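Gakstead Early Learning Forum
Materials and Rooms > Shape Boards
Feb 15, 2020

Subject: Green shape board, intended use and storage

Fiter_Resources
Members are invited to comment on the green board before it is added to the shared list. It has four openings: a square, a cross, a circle and an octagon. The proposal is to introduce the circle first. 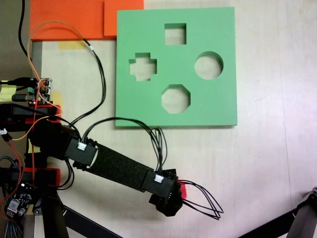 Reply 1
Plaltero_Room2
We do not support starting with the circle. Our room begins with the square, and children are asked to name the shape before they handle a block. A plain red cube is sufficient for the first session.

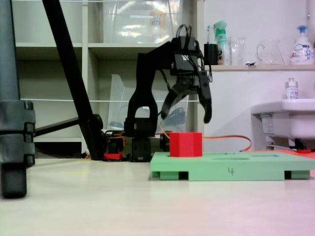

Reply 2
Sima_Learning
We respectfully disagree with Plaltero. The octagonal block should be offered early, as children compare its sides with the round opening. The board should also stay raised on its feet. Please keep the "4" on the front edge facing outward when it is put away.

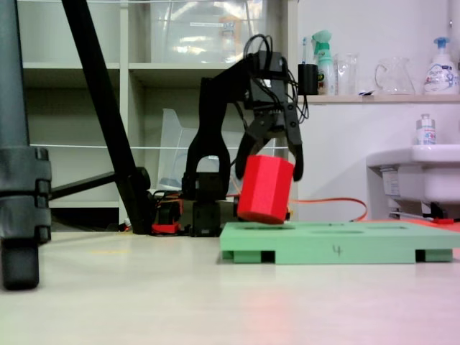

Reply 3
Fiter_Resources
Both comments are noted. The list will leave the order of shapes to each room. Blocks should be set upright on the table next to the board at the start of a session.
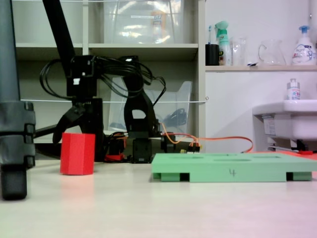
Rooms that prefer to hand out blocks one at a time may continue to do so. Requests for a second board should cite item 1445.

Reply 4
Plaltero_Room2
Accepted. We will still begin with the square.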